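Home & Material Culture | Working Papers | Open Access

4. Short shelves and mismatched mugs

4.1 The trouble with an open shelf

We came to mugs by a rather roundabout route. The household visits in Skarnham were planned around kitchen cupboards as a whole, and our notes from the first kitchens are full of saucepans, lids and the bags that people keep inside other bags. But the talk kept drifting back to mugs. We would ask a perfectly sensible question about where the baking trays went, and before long somebody would have a mug down from its place and be telling us about the aunt who bought it, or the office that closed, or the chip on the rim that you stop noticing after a year (we were shown a great many chips). By the end of the visits we had spoken with 46 households and written up 352 mugs, and it seemed only fair to give them a section of their own.

What makes mugs such good company for a study of this kind is that they so seldom match. Plates tend to arrive in sets and leave one at a time. Mugs come into the house singly, from all directions, and hardly ever leave. A cupboard with a door forgives this. An open shelf, particularly a short one, asks its owner to make up their mind: who stands at the front, who goes behind, and who is sent off to the garage with the paint brushes.

We borrowed the word "settling" for this from a woman on the Piltaven estate, who told us she liked to let her mugs settle after a wash before she decided where they belonged. In practice this meant that they stood about on the counter for most of an afternoon. We grew fond of the word, and we use it from here on for the whole stretch between a mug being out and a mug being put away.

4.2 Out on the surface

For the shelf sessions, which we held in the Aksoy building in May, we wanted something plainer than anybody's own kitchen. We chose a low wooden shelf with a black metal frame, of the sort sold for the back of a counter, and a collection of ceramics bought piecemeal so that no two would look like family. The starting arrangement was left loose on purpose. In our pilot we had lined everything up neatly, and people simply moved the line across to the shelf in the same order, as though we had already given them the answer. With the mugs spread out over the surface, there was no line to copy.

Figure 4. Mugs spread over the green work surface, with the pale wooden board among them.
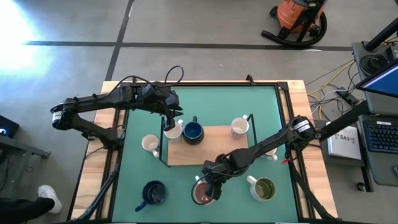 Loose starts of this sort brought out a good deal more talk. People circled, in a manner of speaking. They picked a favorite early and then seemed reluctant to place it, as if the first spot on the shelf were a bit too much of an honor, or possibly a bit too exposed. Several began with the mug they liked least, so as to have it over with. One participant told us that she always starts with the biggest thing, "because it's going to be in the way whatever you do," and I have to say that this has since become the rule in my own kitchen, where it works tolerably well.

Handles deserve a word here too. In the household visits almost everyone had a view on which way a handle ought to point, and almost everyone believed that their view was the usual one. Right-handed people favored handles to the right, on the whole, though we met one couple who had agreed on handles facing the wall after what they both described as a long winter. On a short shelf these principles give way quickly. A handle that sticks out sideways takes up nearly the room of another cup, and 13 of our households said they had changed the direction of their handles for that reason and no other.

4.3 Big things, small things, and things lying down

A pitcher changes the whole conversation. It is too tall to sit among cups without looking like their schoolteacher, and too handsome, usually, to be put away in the dark. Most people gave the pitcher an end of the shelf, where it could act as a sort of bookend, and worked along from there. Color came into it less than we had expected. When we asked about pattern, the common answer was that strong patterns should be kept apart with something plain between them, so that each could be looked at properly. The plain cup, in other words, earns its keep as a rest for the eye, and people who would never have chosen a plain cup for drinking were glad to have one on the shelf.

Then there is the cup on its side. We had left it out of our first coding sheet altogether, supposing that a cup is either upright or upside down, and had to go back through 192 note cards to put it in. Cups lying down were uncommon, but they were found in tidy kitchens as well as crowded ones, and their owners were quite comfortable with them.

Figure 5. Ceramics on the wooden shelf: white and navy pitcher at the far left, a navy cup on its side in front of it, then a squat dark-blue cup, a plain cream cup and a red patterned one. 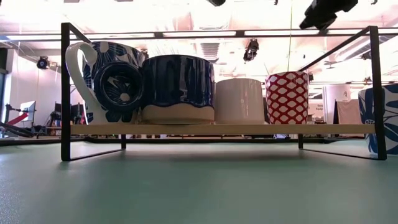 Ivar Strand, who read this section in draft, wrote back that we were being too gentle about it, and that in his view a cup on its side is a cup still settling, whatever its owner may say on the day. He asked whether we had gone back to any of the kitchens a month later to see if the same cups were still lying down. We had not, and we wish we had. A second round of visits would tell us whether a sideways cup is a pause or a home, and it would give us an excuse to see some of those kitchens again.

His other point concerned the shelf itself. A Nusto shelf, which several of the Skarnham households had, is deep enough for two rows of small cups, and he wondered if our shorter board had pushed people toward a single line. We think it probably did. Where a second row was possible at home, the back of it was given over to mugs that were kept for guests, or for one guest in particular, and a few of those had not been taken down for years. We come back to these back-row mugs in Section 5, along with the ones in the garage.

Contact the editors | Copyright remains with the authors | Back to top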